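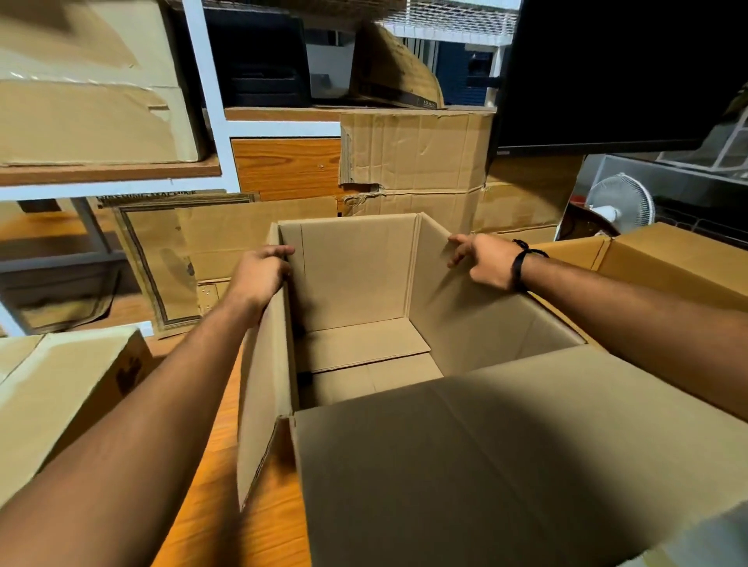
Claldale Community Library
Minutes of the Friends of the Library meeting, November

The meeting opened at 6:30 p.m. in the reading room. There were enough members present to vote. The October minutes were approved with one correction: the paint for the back hallway was bought from the hardware store on Mackay Street and not donated by it.

1. Book sale

The fall sale ran over two days in the hall. Sales came to 600 dollars after the cost of the hall and the printed signs. Children's books and cookbooks went first. Hardback fiction moved slowly, as it did in the spring, even after the price was cut at noon on the second day.

Members discussed whether to keep taking hardback fiction. One view was that it takes up table space and has to be carried back afterward. Another was that people who give us a mixed load will stop giving if we start turning parts of it away. It was agreed to keep accepting it but to put out fewer tables of it in the spring.

Encyclopedias, textbooks and recorded VHS tapes will no longer be taken. The notice by the return slot will be changed to say so.

A count of unsold books was made for the insurance form and came to 157. These will be offered to the Waravance senior center first, and whatever the center does not want will go to the paper recycler.

2. Large print collection

The library reported that large print is now the most requested item at the desk after new mysteries. The shelf by the window is full, and readers have complained that the bottom row is hard to reach. The library would like to move the collection to the waist-high shelving now used for atlases and road maps. The atlases would go to the reference corner.

The group voted to spend up to half of the sale money on new large print titles. Westerns and biographies were asked for most often on the comment cards. The vote was unanimous.

3. Reading room heat

The radiator under the east window is still knocking. Ranetti Heating came out in October and bled the line, which helped for a few days. The company has now quoted for a new valve. The town pays for repairs to the building, so the quote has been sent to the town office. No answer yet. In the meantime the evening book group will meet in the children's area, where it is warmer, though the chairs are small. Two of the folding chairs from the hall may be borrowed if they are back by closing.

4. Local history evening

The talk on the old Waravance mill drew 18 people. The projector worked but the sound from the film clip could not be heard past the second row. For the next talk we will ask to use the hall speakers.

Several people stayed afterward and offered to lend family photographs of the mill for copying. The library has a scanner but no set way of recording who lent what. A simple loan slip will be drawn up — name, phone number, number of items, date returned — and kept in a folder at the desk. Nothing should be accepted for scanning until the slips are ready.

The subject of the spring talk is still open. Suggestions were the 1950s school buildings, the creek bridges, and how the streets got their names. Members should send other ideas before the next meeting.

5. Membership

Dues stay at the present rate. Reminder letters for unpaid dues will go out before the holidays. It was asked whether reminders could be sent by email to save on stamps. They can, for members who have given an address, but many have not. A line for email will be added to the renewal form.

6. Other business

The bike rack outside the front door has come loose from the concrete on one side. The town has been told.

A member asked if the library could open earlier on school vacation days. The library said this depends on staff hours and would be raised with the town along with the budget request.

The puzzle exchange shelf is overfull. Puzzles with missing pieces should be marked on the lid or thrown out — please do not put them back unmarked.

The next meeting will be in January at the same time and place. There is no December meeting.

The meeting closed at 7:50 p.m.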